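Forum > Cuisine et rangement > Vaisselle
Accueil Rubriques Recherche Connexion

Empiler les bols sur le plan de travail, bonne ou mauvaise idée ?

Pliltico
Bonjour à tous ! Je range enfin ma vaisselle blanche et, faute de placard, tout attend sur le tapis gris étalé sur le carrelage : les bols en pile à droite, les assiettes ovales à petite fleur rouge et jaune derrière, près du bloc à couteaux. Mon meuble fait 41 cm de profondeur et je ne sais plus où mettre quoi.

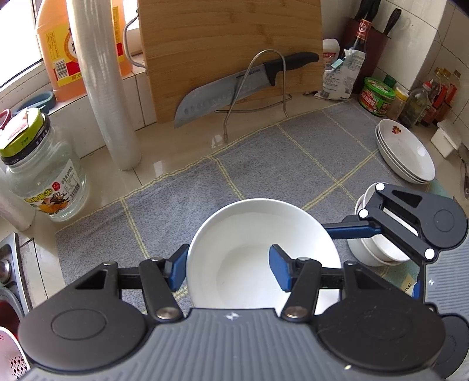 Dernière modification de la page : 31 mars 2020

Sarıgül
Coucou Pliltico, bienvenue au club ! Chez moi les bols vivent dehors depuis presque 10 ans et je m'en porte très bien – on les attrape en passant, on les repose, les enfants se servent tout seuls. Je garderais juste les ovales à plat dans le meuble, vu qu'on les sort surtout pour le poisson.

Trandon
Pas d'accord, désolé. À côté des plaques, tout devient gras en une semaine et on relave pour rien. Je mettrais tout en bas, avec une feuille d'essuie-tout entre les pièces décorées.

Pliltico
Merci à vous deux ! Côté décor, j'ai aussi les bols à pivoines roses et l'assiette ronde aux fruits, que j'aime trop pour les cacher. La planche en bambou reste contre le mur avec le couteau devant, ça, je n'y touche pas. 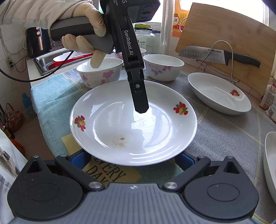

Fitix : pour les pièces à motifs, je prendrais une petite étagère à 3 niveaux, on en trouve en vide-grenier dès le mois de mai. Trandon exagère un peu avec le gras, un coup d'éponge et c'est réglé.

Trandon
On voit que tu ne fais pas de frites, Fitix.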